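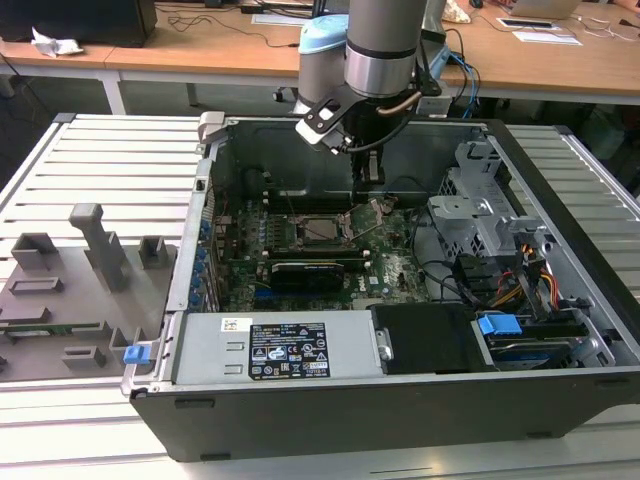
Gripper at the hover pose above the open processor socket, case on its side.

Setting a hover pose in Tokska

The hover pose is the last free-space waypoint before the planner switches to guarded motion. Teach it once per board type and store it in the socket frame, so that it survives a shift of the case on the table.

1. Load the cell file and run the Lidcombe detector with the retention frame open. It fits the socket outline and publishes socket_frame. Reject any fit with a residual above 3 px.

2. Add collision boxes for the memory slots, the graphics card and the power supply. Pad each box by 8 mm. Cables are not modeled — draw a keep-out volume over the drive cage side by hand.

3. Jog the gripper over the socket with the tool axis parallel to socket z. Set the standoff to 35 mm and save:

tokska pose save hover --frame socket_frame

4. Replan from home. If the planner returns NO_IK, rotate the tool 14 degrees about z and try again. Wrist cabling limits the last joint well before its hard stop, so set the soft limit in the cell file first.

5. Replay at low speed with one hand on the stop button.

Poses saved before the March release use the base frame and must be taught again.

Maintained by Virgilio Bautista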